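Search the archives
All lists This list only Go

List: Wundbridge Fruit Growers
Subject: Re: Currants dropping / when do you pick for jelly?
Date: 11 July 2021

Hi all,

Been meaning to answer this one all week, and then the currants came ripe and I was up to my elbows in them, so you're getting it on a Sunday night with sticky keys.

> My red currants (four years in the ground, north side of the shed) set
> beautifully this year and then about a third of them fell off before
> they colored up. The rest look OK but they are ripening very unevenly,
> with the top of each strig bright red and the bottom still green. Do I
> pick now or wait? I want to make jelly and last year mine never set. It
> was syrup. Good on pancakes but I gave jars of it away as jelly and
> felt silly. Also should I be pruning now or in winter?

First of all, don't feel silly. I gave syrup away as jelly for years and people were very nice about it!

On the dropping: did you have that dry spell too? Mine do exactly this if they go thirsty right after the fruit sets. Currant roots sit close to the surface and next to a shed wall there may be hardly any rain getting to them, even in a wet week. I'd stick a finger in the soil right up by the wall and see. My two bushes by the garage used to drop like crazy until I started giving them a slow soak once a week from bloom onward, plus a thick mulch of old leaves (grass clippings got slimy on me). They still drop a few. I think every currant does, and I've quit worrying about it.

On the uneven ripening, that's just how they go. The top berries by the stem color first and the tip comes last. For eating fresh I wait until the whole string is dark and then a few days more, and by then I'm fighting the catbirds for them. For jelly you don't want to wait that long. The slightly underripe ones are where the pectin is, so I pick when most of the string is red and the last couple of berries at the tip are still pinkish or even green. Take the whole string, stem and all. Don't sit there pulling off berries one by one, it all goes through the bag in the end anyway.

Pick in the morning after the dew is gone if you can, and keep them shallow. I used a deep bucket my first few years and the bottom third was always mush by the time I got to the kitchen. I like a basket with open sides now, and one big handle I can hook over my arm so both hands are free for holding the branches up (they hide the best ones underneath, naturally).
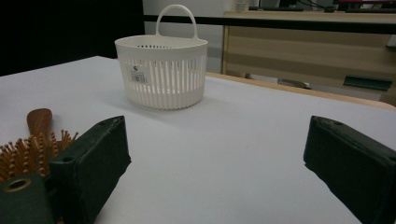

Somebody wrote to me off-list that picking early is all wrong, that the flavor isn't there until the fruit is fully dark, and that a spoonful of lemon juice and a longer boil will fix the set. Well, maybe! I can see the point about flavor, and I do like a darker jelly myself. But the long boil is what ruined mine. It went brown and tasted like cough drops, and it still ran off the toast. If you want the riper flavor I'd mix them, mostly ripe with a few handfuls of the paler strings thrown in. That's worked for me every summer I've tried it.

So, my way of doing it, for whatever it's worth. Rinse the strings and put them in a wide pan with just enough water to keep them from catching. Mash them a bit, simmer until they've all gone pale and collapsed, then tip the lot into a wet jelly bag and go to bed. No squeezing! I squeeze every single time, a little, and every single time it's cloudy and I don't care, but if you're giving it away you might.

Next day weigh the juice. My last batch came to 412 grams, which was a pretty sad amount from one afternoon, and I put in 285 grams of sugar. That's less than most recipes call for and it's tart, so go up if you have a sweet tooth. I wouldn't go much lower. Warm the juice first, stir the sugar in till you can't feel any grit on the spoon, then bring it up hard. A small batch like that goes fast, and mine was ready after 6 minutes of real rolling boil. Start checking before that on a cold saucer from the freezer. Push it with your finger, and if it wrinkles you're done, so get it off the heat right away.

My kitchen scale is an old Alteck, by the way, and the battery door is held on with tape. If anyone knows where to get a new door I'd love to hear it.

Pruning: I do the main cut in February, while I can see what I'm doing. The oldest, darkest stems come out at the base and anything crossing the middle goes too. Reds fruit on older wood, so don't cut them back like you would a black currant. I did that once after reading the wrong page of the book and had a bare bush and a lot of time to think about it. In summer, once the fruit is off, I only shorten the long whippy new growth to let a little light in. With a bush that's four years old you may not have much to take out yet.

Somebody also asked a while back about the Rautiainen bushes. I have one of theirs, planted the same fall as my others, and it's been slow but the berries are big. It's a white currant. The jelly comes out a sort of pale peach color and it's lovely, though I never get enough off it for more than a jar or so. They told me it would do better in full sun and I put it in half shade, so I'm the one to blame there.

One more thing, does anybody want to split a load of wood chips? The place out past Lostcombe only delivers a full truck and I can't use that much. I can take half, maybe a bit more if the rhubarb gets some. Write me off-list and let me know if you have a driveway they can back into, because mine is too steep.

And do tell us if it sets this year!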